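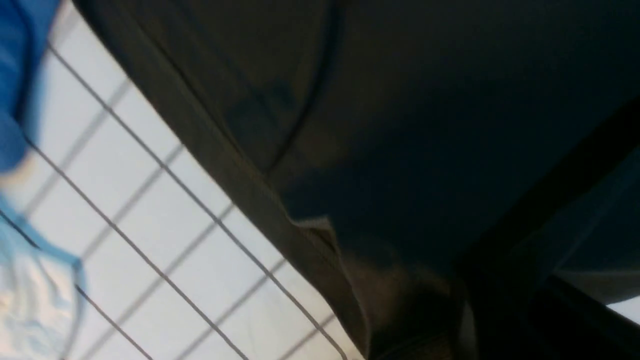

Delyth Prothero wrote to us after the last round to say she had never owned a tool she didn't have to apologize to her neighbors for, and could we please do something about the noise of cordless sanders next. Well, Delyth, yes! We listened, we built some, and now we need people to wear them out.

Plirnari is looking for home woodworkers, furniture refinishers, deck owners, stair strippers and anyone else with a lot of rough wood and a bit of patience to take part in our next tool trial. We make sanders. Two of them are going out this time, both cordless, and neither is in the stores yet.

What you would be testing

The Cosgrove is a palm-size random orbit sander for one-handed work. It runs on the same small battery as our detail sander, so if you already have one of those, you know the battery and you know the charger (and yes, we fixed the charger light that everybody complained about).

The Drirside is the bigger of the pair, with two handles and a larger pad. It's meant for tabletops, doors and floors in small rooms. We're very proud of the dust collection on this one and we would love to be told where it falls short. Past testers have been wonderfully blunt with us and the tools are better for it.

You'll get one or the other, picked to match the project you tell us about. If you have a strong preference, say so in your application and we'll do what we can.

Who can take part

You don't need to be a professional. We had plenty of cabinetmakers last time and we'd like more beginners in this group, especially people who have never used a cordless sander for a full project. You do need to be 18 or older, live in the continental United States, and have a real job lined up for the tool: an old dresser, a run of stair treads, a fence gate, a boat hatch. Something you were going to do anyway.

Left-handed testers, please apply! The power switch on the Cosgrove has been moved and we want to hear from you in particular. The same goes for people with small hands, arthritis, or old injuries that make vibration hard to put up with.

What we ask of you

The trial runs for 12 weeks. We ask for 60 hours of sanding in that time, in whatever chunks suit you. A long weekend on the porch counts just as much as a half hour after supper.

You'll keep a simple log. Write down the date, the wood, the grit, how long you ran the tool and anything that annoyed you. Paper is fine, and so is a spreadsheet. We will also call you twice, once near the middle and once at the end, and those calls usually run longer than planned since people have a lot to say about sandpaper.

Please wear a dust mask and eye protection every time. No lead paint, please, under any circumstances. If your house or furniture is old enough for you to wonder, have the paint tested before you apply with that project, or pick a different one.

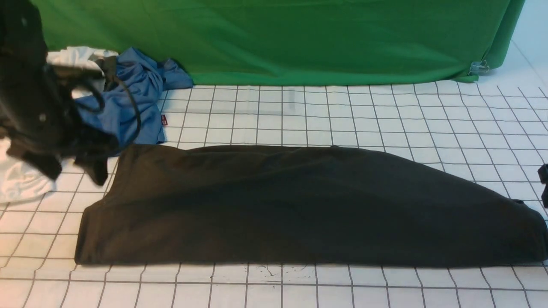

What you get

Testers keep the sander, the charger and 2 batteries when the trial is over. We also send a box of Plamitz discs in mixed grits at the start, with refills whenever you run low. Just email and we'll put more in the mail. There's no cash payment for this one, and we cover shipping both ways if a tool needs to come back to the shop for a look.

If your sander quits partway through, don't feel bad about it. Send it back with your log and we'll ship you another. A dead tool with good notes is a great day for our engineers.

How to apply

We have 101 places. Send an email to the trial desk with "Sander trial" in the subject line and include:

Your name, mailing address and a daytime phone number
The project you have in mind, with rough measurements
The kind of wood, if you know it
Any power tools you use now, and what you like or can't stand about them
Whether you're left- or right-handed

A few lines on each is plenty. Spelling doesn't matter and we don't need a resume. Applications are open until 7/19/26, and everyone gets an answer, including the people we can't fit in this time.

Questions

Annapurna Pisharody runs the trial and reads every application herself. She's happy to talk through whether your project is a good fit, so if you're on the fence, write to her at the trial desk before you apply. She has refinished a lot of church pews and will probably ask you what finish you're planning to use.

Current Plirnari testers are welcome to apply again, as long as your log from the last trial is in.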